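3.2 Meeting room table

The second area in the study was the large table in the Nendow meeting room. Homa Kermani drew up the item list and I did the sorting. The table is used by two project groups, and things left on it tend to stay there until the end of term. Our aim was to find a layout that keeps the middle of the table free for drawings and still leaves shared items within reach of a seated person.

Each item was put into one of three classes: keep on the table, move to the shelf, or throw away. Boxes were classed by content and books by subject. Drinks and mugs were treated as personal items and left out of the totals.

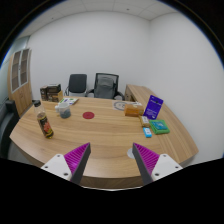

The curved front edge made measuring awkward. A straight ruler could not be laid along it, so reach was taken from the edge at each seat towards the centre of the table. A limit of 400 mm was used for items needed often. Items needed less than once a week were placed beyond this line, with 200 mm left clear between neighbouring boxes so that they could be lifted with both hands.

Loose paper was the hardest class to settle. Sheets with no name or date were kept in a folder until June and then recycled. The Gonside layout from section 2 was tried first but assumes a rectangular top, and it was dropped after the first trial. The revised layout is given in Appendix B.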